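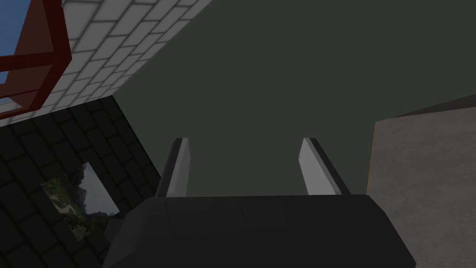 Keeping Your Medicine List Up to Date

When Leszek Cieślak moved over the winter from the big house on Bomelska to a smaller apartment two streets away, he packed the kitchen first and the bathroom cabinet last, and it was the cabinet that took him the whole afternoon. Anyone who has moved after a long stay in one place will know the feeling. There were boxes with the old pharmacy's label, a tube of something for a knee that had stopped hurting years before, and two bottles of the same tablets, opened one after the other. He told us all this over coffee at the March get-together, laughing at himself a good deal, and by the time he was done half the table had confessed to a cabinet just like it.

So we thought we would give this month's health corner over to the humble medicine list. It isn't a glamorous subject, we know! But several of you have asked for it, and a few members have had a hospital visit this past year where the first thing anybody wanted to know was what they were taking and how much of it. It is a surprisingly hard question to answer from a chair in a hallway with your coat still on.

Muammer Yurt worked behind a pharmacy counter for 26 years before he retired and joined our walking group, and he was kind enough to sit down with us and go over what he used to tell his own customers. His first piece of advice was to write down everything, and he does mean everything. Prescriptions, of course, but also the pain reliever you only take after gardening, the vitamins, the eye drops, the herbal tea your sister swears by, the cream. People tend to leave off whatever they bought without a prescription, and those are often the very things a doctor would like to hear about. Someone who takes a blood thinner or a drug like Plavix, for instance, should have that written near the top where it can't be missed, and should ask before adding even an ordinary pain reliever from the grocery store shelf.

For each line, put the name as it's printed on the label, the strength, how much you take and at what time of day, and what it's for. That last part gets skipped a lot. Muammer says he met many people over the years who had been faithfully taking a little white tablet every evening and couldn't have told you the reason, and there is no shame in that, but it is worth a phone call to find out. Write the name of the doctor who prescribed it as well if you see more than one. And please put your allergies on the same sheet, along with what happened when you had the reaction, as a rash and trouble breathing are two very different things to the person reading it.

As for where to keep it, he likes paper. He has nothing against phones (his grandchildren set him up with a very handsome one), but phones lose their charge and they lock, and a folded sheet in a wallet does neither. Make one copy for the wallet, one for the inside of a kitchen cabinet door, and one for a daughter or a neighbor or whoever would be the person to get the call. That makes 3 copies, and when something changes all of them need to change, so put the month in the corner of the page and you will know at a glance which one is the newest.

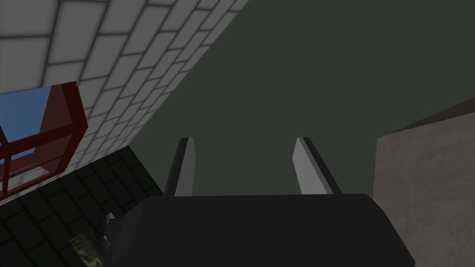
How often should I go over my list if nothing seems to have changed?

Twice a year is a good habit for most people, and also any time you come home from the hospital, start with a new doctor, or stop taking something. Pick two months you'll remember, perhaps the ones when the clocks change, and read the list with the bottles in front of you.

Now, about those leftovers. Leszek's first thought was to tip the lot into the trash, and Mrs. Demirtaş, who was sitting next to him, very nearly spilled her coffee. Many pharmacies will take back old or unwanted medicine, and some towns hold collection days too, so call yours first and ask what they accept. Needles and inhalers are often handled separately. Before you hand over the empty bottles or throw them out, black out your name and the prescription number with a marker. And don't stop a medicine just because you've found the bottle at the back of the shelf and feel you've been getting along fine without it. Ask first. It may be that you were meant to be taking it all along.

One more thing from Muammer, who was putting on his jacket by then and sat back down to tell us. The bathroom is a poor place to store most tablets on account of the steam. A bedroom drawer or a high kitchen shelf well away from the stove will do much better, provided there are no small visitors in the house who like to climb. If grandchildren come to stay, check your purse and your nightstand too.

We have printed a blank list for anyone who would like one, in nice large type, with room at the bottom for allergies and phone numbers. Our first batch was 476 sheets and they're stacked by the sign-in book, so please help yourself and take a spare for a friend. If you can't get in, leave a message at the office with your name and address and we'll put one in the mail. Muammer has also offered to stay after the walking group next month for anybody who would like help filling theirs in. Bring your bottles in a bag, just as they are, and bring your reading glasses. He won't give medical advice, and he'll send you to your own pharmacist or doctor with anything that needs a proper answer, but he's very good at reading small print and he does enjoy the company.

Leszek, for his part, has his list taped up inside the cabinet door in the new kitchen, and he tells us the unpacking is nearly finished apart from the books.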